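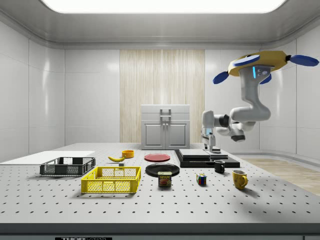 4.2 Scene reset and reporting rules

8 min read

A manipulation result is only comparable with another if both were obtained from the same starting layout and scored by the same rule. The Tenura guideline, drafted by Treloar and Rees, therefore fixes three items before any trial is logged: the object list, the pose of the arm at the start, and the condition under which a trial ends. We followed it for all work in the simulated cell, shown from one viewpoint in Figure 2.

The object list names each item by class and colour, so that a yellow mug and a black mug are separate entries. Substitution within a class is not allowed during a run. Where an object is moved between layouts, the new layout receives its own identifier. A run consists of 500 trials, and the random seed is stored with every trial record. 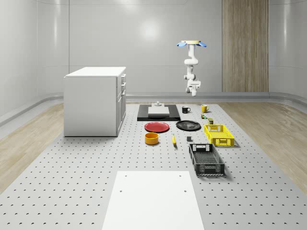
Should a trial be discarded if the arm touches an object that is not the target? The trial is kept and marked as a contact fault, and the fault rate is reported beside the success rate.

Figure 2. Simulated cell with ceiling-style arm mount, perforated table and household objects.

The guideline also sets limits on the operator. A reset may be requested only between trials. If the simulator reports overlapping bodies at start-up, the layout is rejected and the event is written to the log with its seed. Westerberg (Skisham) proposed a settling period of 10 seconds before the first motion command, and we adopted this value for every layout.

2 comments · 10 shares

Approach and grasp are scored as separate stages.
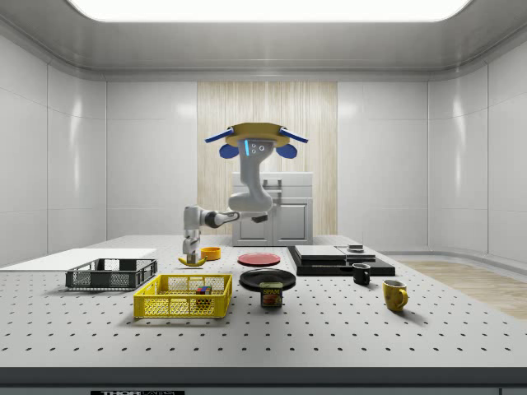

A gripper positioned at the target does not count as a grasp. The stage is passed only when the object has been lifted clear of its support and held until the check is complete. Earlier reports from the Meredith project merged the two stages, and their figures cannot be set against ours without rescoring. Zerouali and Gallegos rescored part of that data under the present rule; their procedure is given in the appendix, together with the log format.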